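September, by Manolis Kokkinos

I have been trying to learn how to cook from my grandmother's notebook, and so far the notebook is winning. It came to me in a padded envelope from my aunt, along with a note that said "good luck," which I took as affection. It was not affection.
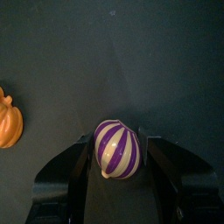
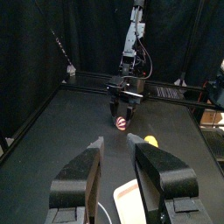
My grandmother didn't write recipes so much as reminders to herself, and she had no plans to forget anything important. Her lentil soup reads, in full: "Lentils. The usual. Not like Easter." I don't know what happened at Easter. I've asked four relatives and gotten four answers, one of which involved a goat. Quantities, where she bothers with them, are given in objects she owned. There's "the blue cup" and "the small blue cup" and, in the stuffed peppers, "the cup," and all of them went to a church sale before I was old enough to object. Even the onions are a problem. She asks for "one onion, the striped kind," and the only striped onion I've come across in my adult life is that shiny purple and cream one up top, plastic by the look of it, and no help to a stew. My aunt thinks she meant a red onion cut in half. My mother thinks she meant shallots and was being difficult.

I started with the rice pudding on the theory that you can't ruin rice pudding. The instructions say to stir "until your arm says so." My arm said so in 11 minutes. Hers, I gather, was a more patient arm, because what I had at that point was hot milk with some rice resting on the bottom. I kept going for another half hour with a podcast on. It came out fine. It came out, my mother said, "like pudding," and then she asked if I had tried the bakery near her house.

Then came the cookies. The notebook has three cookie recipes and they all have the same title, Cookies. The first has no sugar. The second has no flour. The third has everything, plus the phone number of a man who fixed boilers, and it makes enough for a wedding. I know this because I didn't do the math until I'd already put 8 eggs in the bowl, and by then you're committed. I was handing out cookies in the elevator. The guy on the second floor now takes the stairs.

Oven temperatures are their own department. She used three: "slow," "good," and "like for bread." There's no recipe for bread. I decided that "good" was 300 degrees and the chicken disagreed with me for two hours. I moved it to 375 and we ate at ten at night, very politely, like people on a delayed flight.

What I've learned is that she wrote the notebook for one reader, and that reader had been standing in the same kitchen since she was twelve. Everything worth knowing was in her hands and she only wrote down the parts that might slip - which spice the neighbor borrowed, that the Dorano pan sticks, that my uncle won't eat anything with dill and should be told it's parsley. (He's seventy-one. He still doesn't know. If you're reading this, Uncle, it was parsley.)

I do own a Dorano pan, as it happens. I bought it secondhand after reading that line, thinking it might be part of the secret. It sticks.

There's a page near the back that I keep going back to. It's headed "For company" and it's just a menu, seven dishes, with a line through the fish. Next to the fish she wrote "never again" and underlined it so hard the pen went through to the page behind, which is the page with the walnut cake, so now one of the numbers in the walnut cake is a hole. It's either two cups of walnuts or five. I've made it with two. I'm making it with five on Friday, and my aunt is coming, and she has said she'll be honest, as if that had ever been in doubt.

I'll report back about the cake. The lentils are on hold until somebody tells me about Easter.

Recent posts
The Great Badetti Coffee Maker Disappointment
I Went to Prusby and All I Got Was a Parking Ticket
Things My Mother Has Said About My Curtains
Rozīte, or How I Came to Own a Second Cat
Who Keeps Calling Me From This Number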